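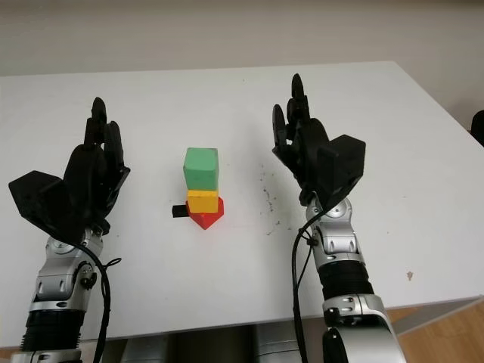
Iwona Wróbel
Theme reviewer, Skoltwood

Blogs > Themes > Portfolio
April 27, 2023 | By Iwona Wróbel
Print | E-mail

Okay friends, I finally moved my old photo blog over to Brekke, the portfolio theme so many of you kept writing to me about, and I have thoughts!
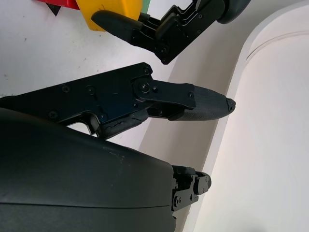 Setup was kinder than I feared. It brought in all 246 posts in one go, and only 9 lost their featured image - I fixed those by hand over a big pot of tea.

The gallery block is lovely, but the menu settings hide two screens deep and I kept getting lost.

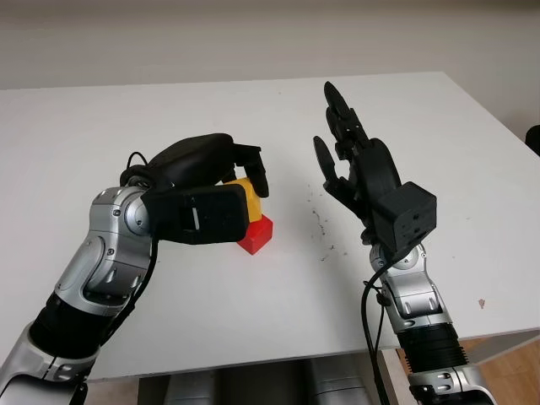
Also, please turn off the bundled slider if you don't use it. My home page felt so much lighter afterward, and I'd been blaming my poor host since December.
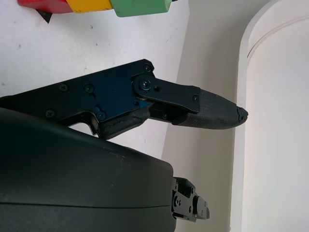 Hae-won Um: Does it keep your old category links, or did you have to redirect them all?

It kept mine, bless it, though I'd still make a backup first.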